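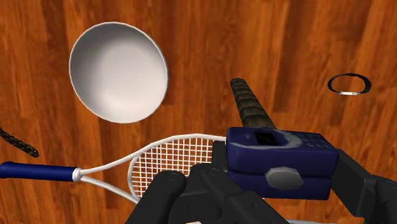 *Fig. 1. White bowl on a wood floor, seen from above.*

**Unit 4: Filling the bottom of a football roster**
Instructor: Radymyr Pavliuk
Lab sections: Marianna Wilczyńska

Unit 3 dealt with starters. This unit deals with the players behind them: the third tight end, the fifth receiver, the backup long snapper if the club carries one. These spots cost little and are usually decided late in camp.

## 4.1 Terms

**Roster spot.** A place on the active list. It is filled by one player, whatever number of roles he can play.

**Role.** A set of plays on which the coaching staff wants a certain kind of body. "Inline blocker on short yardage" is a role. "Tight end" is a position and may cover several roles.

**Replacement player.** The best player the club could sign on short notice at the minimum salary. In the course data set the replacement grade is given for each position. Do not compute your own.

**Marginal value.** The player's expected contribution minus that of the replacement player, over the snaps he is expected to take. Snaps he could take in theory do not count.

## 4.2 Expected snaps

A depth player's snaps come from two sources:

1. Planned snaps. The package calls for him even when everyone above him is healthy.
2. Injury snaps. He moves up when someone above him is out.

Planned snaps are read from the prior season's package chart, adjusted if the coordinator has changed. Injury snaps are estimated from the availability rates of the players ahead of him. Kicking and return units are added separately, and for most third tight ends they are the larger part of the total.

The common mistake is to assign a backup all the snaps of an injured starter. In practice the staff changes the packages. If the second tight end is out, some two-tight-end plays become three-receiver plays and those snaps leave the position altogether. The Ostrowski adjustment, covered in lab, handles this with a single retention factor. Use the factor printed on the lab sheet unless the problem gives another.

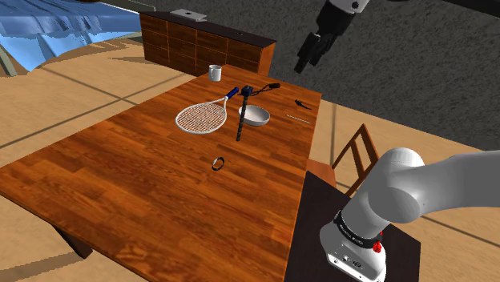

*10 min read*

## 4.3 Worked case: Zarnholm

Zarnholm ended the season with three tight ends. The third was not offered a new contract. The club then had to choose between the following:

- promote the tight end from its own practice squad
- sign a veteran from Tidow whose contract had run out
- use a late draft pick on the position

The Ernel file lists 2,516 plays for Zarnholm across all three phases. The departed player was on the field for about 800 of them, and most of those were on kicking units. His receiving totals, which took up most of the press coverage, describe a small part of his work.

Work through the options in this order.

**Practice squad player.** He knows the calls and has already been used on punt coverage. His blocking grade sits slightly above replacement. His receiving grade is below it. His salary is the minimum.

**Veteran.** Better receiver, average blocker, no kicking-unit snaps in his last two seasons at Tidow. If he is signed, another player has to cover those units, and that player also needs a roster spot. This cost does not appear in his contract and must be entered by hand on line 2 of the worksheet.

**Draft pick.** Widest range of outcomes. The expected value in the first season is close to replacement. Most of the return comes in later seasons, so the answer depends on how the club discounts them. State your discount rate. Answers without one will be returned.

With the standard inputs the practice squad player comes out ahead in the first season by a small margin. The margin is smaller than the error in the blocking grades. A correct write-up reports the ranking and then reports that the top two options cannot be separated on this data.

## 4.4 Camp evidence

Reports from camp are weak evidence about talent and fairly good evidence about plans. If a player lines up with the first punt team on several days, the staff is testing him for that role, and the planned-snap estimate should be raised. A one-handed catch in a seven-on-seven drill should not change anything in the worksheet.

Preseason grades may be used for blocking only. Opponents at that stage are often depth players themselves -- see the correction table at the back of the Unit 3 handout.

## 4.5 Notes for the assignment

- Pick one position group from the Ernel file. Quarterbacks are excluded.
- Estimate planned, injury and kicking-unit snaps for the last player in the group.
- Compare at least two ways of filling the spot.
- Show the retention factor wherever you apply it.
- Students who took the October section used an older file with different position codes. Do not copy column names from their work.

Questions about the file go to Marianna Wilczyńska during lab. Worksheets are handed in on paper, stapled, with the position group written at the top.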